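Sallo is looking for a part-time shop and workroom assistant, Bridenville

Posted 24/03/2018

We're a small homewares and papering business on the main street of Bridenville, and we've reached that happy stage where there is more work than hands. We sell wallpaper, lampshades, cushions and a fair bit of secondhand furniture, and out the back we cut samples, line drawers and mend whatever people bring in. If you like colour, don't mind a bit of dust and enjoy a yarn with customers who have been trying to choose a hallway paper for most of the year, we'd love to hear from you.

The job is three days a week to begin with, with an extra day in the lead-up to December, when everybody suddenly wants the spare room finished before the relatives come. You would be serving in the shop in the mornings and helping in the workroom after lunch (we do stop for lunch, properly, with the kettle on).

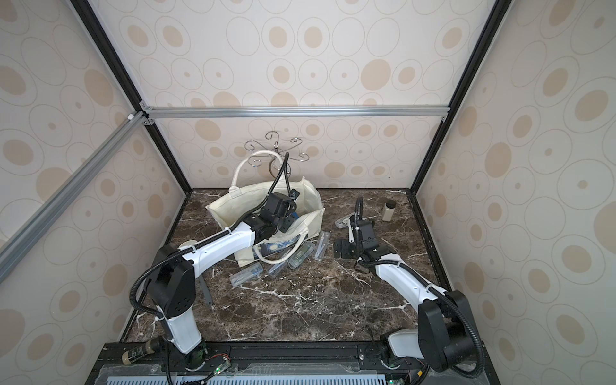

You don't need a trade behind you. Our last assistant came to us from a bakery and was hanging paper beautifully within the year. What we can't teach so easily is patience, a tidy way of working and a willingness to ring a customer back when you said you would. You'll need to be comfortable on a stepladder and able to lift a box of rolls, and a driver's licence would be a great help for deliveries out to Ginting.
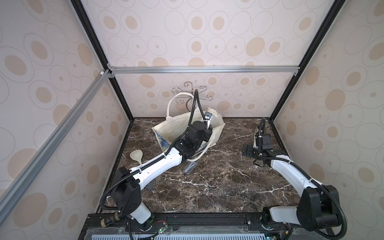

Circles and ovals on a pale pinkish-cream ground, with dark brown marbling.

We keep roughly 2,000 rolls on the shelves, and learning your way around them takes a while, so please don't be put off if it all sounds like a lot. We'll pair you with one of us for the first month — longer if you'd like it. There's a staff discount, a share of the offcuts and paid time to do the Drosetti paperhanging course once you've settled in. Pay is by the hour and we'll talk it through with you openly when we meet. 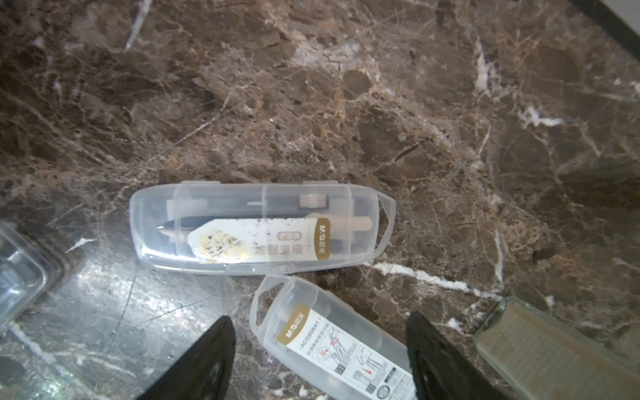 Brown marble with cream and white veining, and a clear case with snap clasps.

To apply, drop a letter in at the counter or post it to us at the shop. A page is plenty. Tell us a little about yourself, which days suit you, and about something you've made, fixed or painted at home, even if it came out crooked. We answer every letter, though it may take us a week or two if the shop is busy.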